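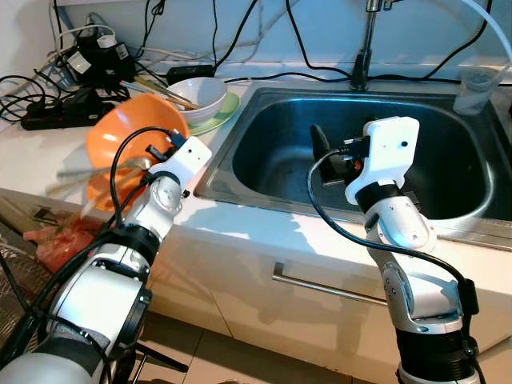
An orange bowl in a robotic gripper beside a stainless steel sink. The sink is the most heavily shared fixture in many workplace kitchens.

The Shared Sink Deserves a Policy of Its Own
By Sebastian Radu

Organizations that maintain shared kitchens tend to write rules for the refrigerator. Food must be labeled, shelves are assigned, and forgotten containers are thrown out on a published schedule. The sink rarely receives the same attention. It is covered, if at all, by a laminated request that users clean up after themselves, and it is left to the goodwill of whoever happens to be standing there at the end of lunch.

This essay argues that the sink should be treated as working space, with the same standing as a meeting room or a loading bay. A meeting room is expected to be vacant when a booking ends. A sink should be vacant when a person walks away from it. The basin is a place where washing happens, and it should not serve as storage for bowls, cups, or utensils between one use and the next.

The point may appear minor. In my years of overseeing shared facilities at Bergeron, I found that it was among the most frequent sources of friction between departments. The Zurkurton building housed 126 employees on two floors, with one kitchen on each. Complaints about heating and parking came in seasonally. Complaints about dishes came in all year, and they were often expressed with a bitterness that the heating never inspired.

The usual response is to ask people to be more considerate. I believe this is a mistake. Most users of a shared kitchen already regard themselves as considerate. The person who leaves a bowl to soak intends to return for it. The difficulty is that a second person sees the bowl, concludes that soaking is permitted, and adds a cup. By midafternoon the basin cannot be used by anyone, and each person responsible can point to a single item.

A rule against soaking, stated plainly and applied to all staff regardless of position, removes the ambiguity. At Zurkurton we introduced such a rule in April. Items were to be emptied, washed, and placed on the drainboard in one visit. Dishes left in the basin were moved to a gray bin under the counter, where their owners could collect them for 5 days. Complaints about the sink fell to four over the following quarter.

Rules of this kind must be supported by the room itself. It is unreasonable to forbid people from leaving dishes in the basin if there is no other surface on which to put them.

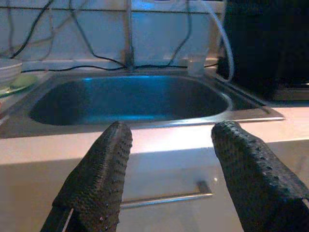 A drainboard set directly beside the basin does more for the order of a kitchen than any notice on the wall. It gives the washed item an obvious next place, and a raised edge helps keep water off the surrounding counter. Where a kitchen is being refitted, I would urge planners to give up a portion of countertop for this purpose. Open counter looks generous on a floor plan. In practice it attracts mail, packaging, and appliances that belong to someone who has since changed departments.

The drainboard in turn needs a limit. Our practice was to clear it twice a day, at noon and at the close of business, and to return everything to the cupboards. The task took about 12 minutes and was assigned by rotation. Managers were included in the rotation from the beginning, and I would not recommend the arrangement to any organization unwilling to include them.

Some readers will object that adults should not require written instructions for washing a bowl. A colleague at Drurkell made this objection to me with considerable force, and I understand the sentiment behind it. Yet we do not regard it as insulting to be told where to park or how to reserve a projector. Households settle these matters through habit and conversation. A workplace brings together people from many households, each with settled customs of its own, and it cannot expect those customs to agree by chance.

Facilities staff at Cunent are now drafting kitchen guidelines for their new offices, and I have recommended that the section on sinks be placed ahead of the section on refrigerators. Their draft is open to comment from employees until 11th November.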